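Miltport workshop opens its doors for an afternoon

29 Sep 2022

I went over to the Väisänen open day in Miltport expecting a big orange arm behind a fence, and what I got was people at tables with grippers in their hands! The company has been teaching machines to handle ordinary household stuff since July, and the way it does that is by having people do the handling first, over and over, with the tools recording everything.

Teemu Kallio showed our group around. He's been with the project from the start and he talks fast, so my notes are a mess, but the basic idea stuck. You hold one gripper in each hand, you work on something small and everyday like a wicker basket, and you try to move the way you'd want the robot to move (slower than you think, he kept telling us). 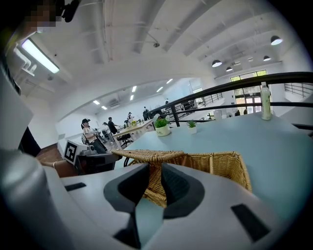
They had logged 2,308 runs before the doors opened and they were at 2,422 by the time I left, so it was a busy day. I asked Teemu if the visitors' tries counted and he said yes, even the clumsy ones, which made me feel a lot better about mine. My wrists were tired after a few minutes. A retired nurse in our group was much better at it than I was, and she let me know it.
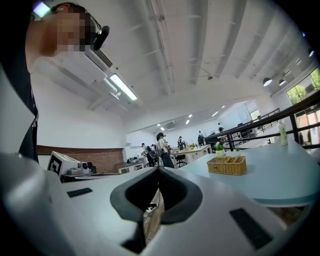
Anyway, the room itself was nice to be in, with lots of daylight and people happy to stop and chat. Väisänen has 31 people on staff now, split between here and a smaller office in Colport, and they're hoping to hire more in Miltport next year. I also got a long answer about software called Stetov that sorts the recordings, and I followed maybe half of it.
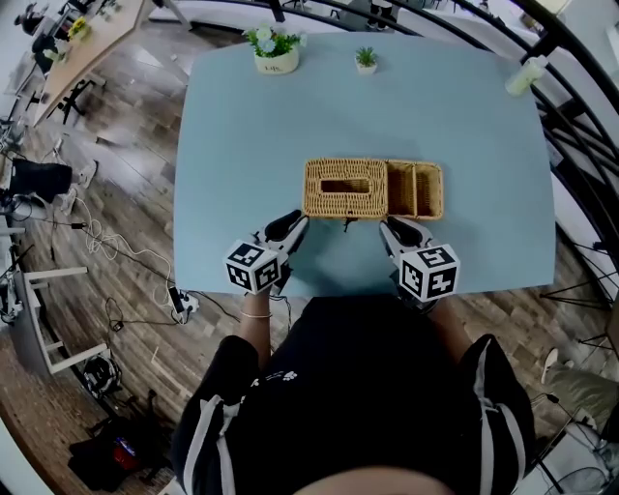 By closing time 300 visitors had signed the guest book, and the coffee was long gone. Teemu says they'd like to do it again, probably with a morning session for school groups. If you want to hear when that is, leave your email at the front desk and they'll put you on the list.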